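Share (9) | Comments (5)

Vellberg Adjustable Desk Frame: Set-up Guide
Section 5: Leveling and first lift

The box says this takes no tools and no patience. You will need a 5 mm hex key and some of the other thing. Read the whole section before you tighten anything.

1. Set the frame upright on the floor where it will stay. The leaflet claims it can be built anywhere and carried in. Try getting it through a door first.

2. Finger-tighten all the bolts. Leave the final turn until step 5.

3. Fit the top. Any top sold for the Vellberg frame should line up with the holes, though "should" is the maker's word. Check before you drill.

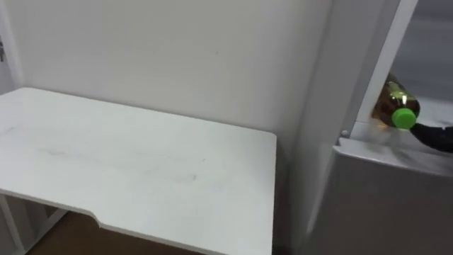

4. Turn each foot until the frame stops rocking. The Skestau floor pads sold as "self-leveling" still have to be adjusted by hand, and I would save the money.

CAUTION: Do not stand or lean on the top while the feet are being turned.

5. Tighten the bolts, working corner to corner.

6. Plug in the control box and hold the down button until the frame stops. Let go, then hold it again for 9 seconds. The display should read 100. If it reads anything else, unplug it and repeat. 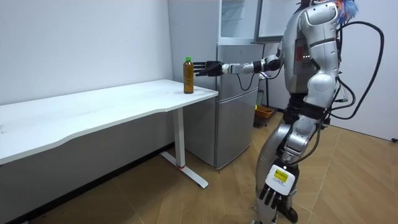

Pukdale Office Furniture Club: Guides and Repairs Team

NOTE: The rated load is 100 kg. The maker does not say whether that includes the top, so assume it does.

7. Raise the frame to full height and watch both legs. A gap of 2 mm between them is allowed. More than that means step 6 did not take, whatever the display says.

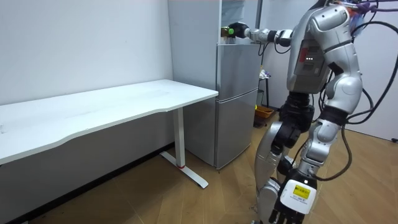
If the gap comes back after a second reset, stop there. The help line will suggest a third and a fourth. Ask for a new control box and keep the old one until it arrives.

Last revised 23/04/2018

Related guides
Yazıcı monitor arm: is the clamp strong enough?
Skestau floor pads: what the label leaves out
Vellberg cable tray, Section 2

We use cookies to remember your settings. By staying on this site you accept them.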